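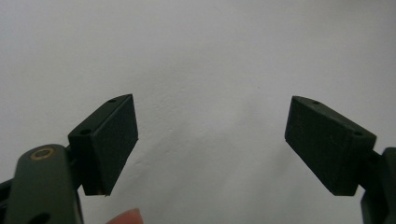 The wall in the meeting room

STIRNTON AND OLLOVTON PRINT AND SIGN TRADERS' GROUP

Minutes of the ordinary meeting held in February 2018 at the Sithole building, Stirnton, starting at 6 pm

In the chair: Marlene Desjardins
Minutes: Effie MacKinnon
Also present: members as per the signing-in sheet
Apologies: received from the Flunulville branch, whose van was in for repair

1. Minutes of the last meeting
Agreed as correct, with one change. Under item 4, "litho" should read "letterpress". Signed by the chair.

2. Matters arising
The shared guillotine has been serviced and the new blade fitted. Members are reminded to write their name in the book when they use it. The spare blade is kept in the tall cupboard at Ollovton.
The letter to the council on loading bays in Mill Lane has been sent. No reply yet. E. MacKinnon to chase.

3. Joint paper order
The chair reported that the supplier will hold the present price on uncoated stock if the group orders as one account. The smallest order at that price is 300 reams. Members' requests so far come to almost that figure. Two shops had still to send theirs in.
There was some discussion of storage. The Ollovton unit is dry but the door is narrow and a full pallet will not go through it. It was suggested that the pallets be broken down in the yard. Others felt this was asking for trouble if it rained. Agreed to ask the supplier whether half pallets can be sent, and at what cost.
Agreed that each shop pays for its own share before the order is placed. Any shop that has not paid will be left out of that order.
Action: M. Desjardins to speak to the supplier. All members to send final amounts to E. MacKinnon.

4. Open evening
The open evening will go ahead in April at Flunulville. Local businesses and customers to be invited. The plan is for short talks on preparing artwork for print, followed by tea and a chance to look at the presses.
It was proposed that the talks be kept to 9 minutes each – last year's ran well over and people missed the bus. Carried, with one against.
The question of whether to charge was raised again. The feeling of the meeting was that it should be free, with names taken beforehand so that enough cups can be borrowed. E. MacKinnon will draw up the invitation. It will be printed by whichever shop has time on its machine that week, and the cost shared.
Samples for the display table should be labelled with the shop's name and the stock used. No price lists on the table.

5. Colour proofs
A member reported a dispute with a customer over a blue that did not match the proof. The customer had approved it on a phone screen. It was asked whether the group should have a standard form of words on approving colour. The chair has a wording that she uses in her own shop and will pass it round. Members may use it or leave it as they like. To come back to the next meeting.

6. Trainee places
The college has asked for work placements for students on the design course. Places are for one day a week. Two shops are willing. Others said they could take someone after the summer, when the finishing room at Sithole is back in use. Insurance to be checked with the college before anyone starts.
Action: E. MacKinnon to reply to the college.

7. Any other business
Old type cases are free to anyone who will collect them from Ollovton. See the chair.
The group's web page still shows the old telephone number for Flunulville. To be put right.
A request for a second key to the Stirnton store was turned down – the present key can be signed for as before.

8. Next meeting
At Ollovton, same time. Items for the agenda to E. MacKinnon.

The meeting closed at 7.40 pm.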